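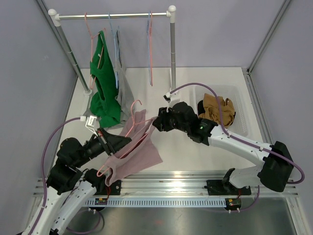 Pink garment on its hanger between the two arms, rack at back left.

Mon 4 February. Gripper comparison, Girkano cell, hanger task

Long tapered fingers on both arms today, compared with the short Minico set from last week. Same controller settings for both, 16 attempts each. Log is run 1801.

Notes:

Thin cloth: long fingers get under a fold more easily. The short set needed a second approach on most of the light garments.

Shoulder grip on the right arm is good when the fingers close across the hanger and the cloth together. If they catch cloth only, the hanger turns as soon as the left arm lets go — seen with both sets, worse with the long ones.

Tip flex is visible above 90 per cent closing force. Set back to 70 for the rest of the afternoon.

Wrist cable: purple lead on the right arm stands up in a high arc at the mount. Clear of the rail so far, but Svetozár wants another clip before we raise the speed. Agreed.

Camera delay not measured. Janelle has the Busine test card and will do it tomorrow.

Open: is the hanger turning a grip problem or a timing one? Try a later release on the left, 699 ms, short fingers first.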